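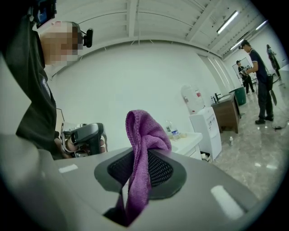

Reading the riverbank: an interview on Himalayan balsam at Merley

Trevor Catterall has led the invasive plant survey at the Merley reserve for five years. He spoke to the Bundness Rivers Partnership in November, shortly after the results from the lower Pickering stream were entered in the regional record.

The survey divides the stream into 200 sections, each walked twice between May and September. This season 534 stands of Himalayan balsam were recorded, compared with 895 in the first year. Mr Catterall is cautious about the fall. "Balsam is an annual, so a wet spring or a late frost can change the count a good deal," he said. "I would want two more seasons before I put it down to the pulling."

Most of the remaining stands lie upstream of Lolon Bridge, where the banks are steep and the land is in several hands. Seed is carried down from there in high water and settles on bare silt. The Partnership has access agreements with three of the landowners and is in discussion with a fourth.

Asked whether work should have begun at the top of the stream, Mr Catterall agreed that it should. "We started where we had permission. With hindsight we cleared the same bends three years running."

Plants are pulled by hand before the pods ripen and are left to dry on a raised platform away from the water. Cutting is used only on the larger stands, and always below the lowest joint, as stems cut higher will flower again.

The survey has also noted what returns to cleared ground. Nettle is usually first, followed in the damper sections by meadowsweet and water mint. "People are sometimes disappointed by the nettles," Mr Catterall said. "They hold the bank through the winter, and balsam does not."

Next year's survey will add the side channel below the Merley weir, which has not been walked before.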